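Planning the money for our second arm

July

Posted by the author of Bench Notes

Print this page | E-mail this to a friend

I promised in my last post to write how we made the budget for the second robot arm, and I was slow with it. The reason is that the budget changed three times after I thought it was finished. Now the order is sent, so I can write it down while I still remember the order of things.

First, a little about our situation. We are a small group and we share one room with other people. Our first arm is an Aveo, the smaller model, and it came to us with the gripper already included. For this reason I had a wrong idea about prices. I believed that an arm is one product with one price. When I asked for offers for the second one, I received a list with 8 lines, and the arm itself was only the first line.

The two offers we compared seriously were from Allura and from Pavus. Allura was cheaper for the arm, but the gripper, the cable set and the mounting plate were all separate. Pavus was more expensive on the first page and then almost the same on the last page. I advise everybody to make a table and put zero where something is included, because otherwise you compare two different things. I did it wrong the first time and I had to apologize to my colleagues for a very optimistic e-mail.

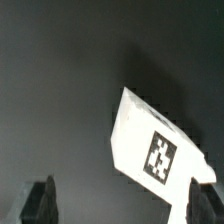 The delivery time was also a question. Pavus said seven weeks and Allura said three, but the three weeks was for the arm without the gripper. An arm without a gripper can only wave at you. We decided to count the time from the last box and to forget the first box. In this way the difference between them became small, and we could look at other points, for example how the spare parts are sold.

Spare parts is the chapter where I would do more if I started again. Finger pads wear out. With the Aveo we bought the pads one pair at a time, and each time we paid the shipping, which was more than the pads. For the new arm I put two sets of pads in the first order, together with one spare cable for the wrist camera. The cable is a boring thing to buy, but it bends all day and one morning it will stop working, and then you wait for a package.

Another line which I forgot completely is the printed markers and the parts that carry them. I thought this is only paper and some plastic, so it costs nothing. In fact you print, you cut, you measure, and then you print again because the size was not correct. I now plan 100 dollars for this kind of small material, and I do not ask anyone to justify it. If some money stays at the end, we buy better light. Light was also not in my first table!

For the software we stay with Lis, which we already use. It is our own small project and it costs us only time, but time should be in the plan too. I wrote a row with the name "make it work" and gave it two weeks. My colleagues laughed at the name of the row but they did not ask to remove it.

At the end we chose Pavus. The price was a little higher, and I can explain each line of it, which I could not say about the other offer. The table still has one empty cell, for the transport from the entrance to our floor. The elevator is narrow and I did not receive the size of the box yet. I have written to them two times — if the answer is bad, we will carry it by the stairs.

Next time I will write about the table we want to fix it on, because the old one shakes.

3 comments | 7 shares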